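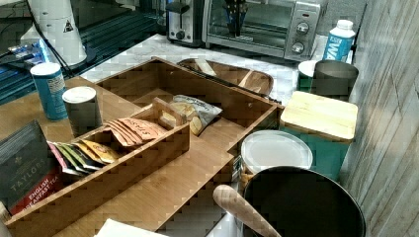
Bamboo tray, tea caddy and pot, worktop side.

Revision 2 of our household bench rules has been in use since June, and three of the clauses have caused most of the questions. The rules cover arm work on kitchen surfaces with ordinary groceries left out. Umard wrote the first set for a bare steel bench, and it did not carry over well.

Clause 4: reset between runs

A run may start only when the operator has checked the counter against the layout sheet. Packets go back to their listed compartment, facing the listed way. Mixed tea sachets are treated as one group, so their order within the row is free. Anything that is not on the sheet either comes off the counter or gets written in. In the Trikham log, 2163 runs were kept and the usual ground for rejecting one was an unlisted object.

Boards are listed separately from what is on them. A small packet lying at an angle on a cutting board needs its angle recorded, to the nearest quarter turn.
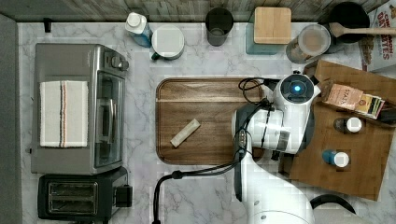

Clause 7: cables and clearances

Cables may cross the counter if they stay clear of the working area through the full reach of the arm. We check this by jogging the wrist through its range at low speed before the first run. The minimum gap between a moving link and any tall object is 20 mm. Semple wanted 50, but on a domestic counter that rules out nearly everything along the back.

Clause 9: approach from above

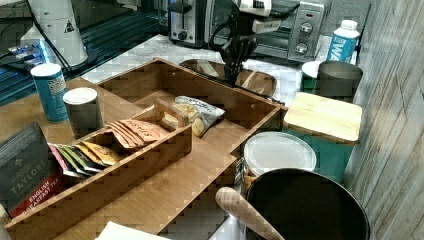
Downward approach is the default for open containers, and the operator has to name the container before enabling motion. The limit on hovering is 90 seconds, after which the arm is retracted and the run marked void. Rims matter more than contents here. With a small wooden bowl behind a large tray, as in this layout, the fingers have to clear both the bowl and the tray wall, so the retract height is set from the taller of the two. The utensil in the bowl counts as part of its height if it stands above the rim.

Pindlow uses a fixed retract height for everything. It is simpler to audit and slower to run. I have left it in the draft of revision 3 as a permitted alternative, with the height to be written on the layout sheet.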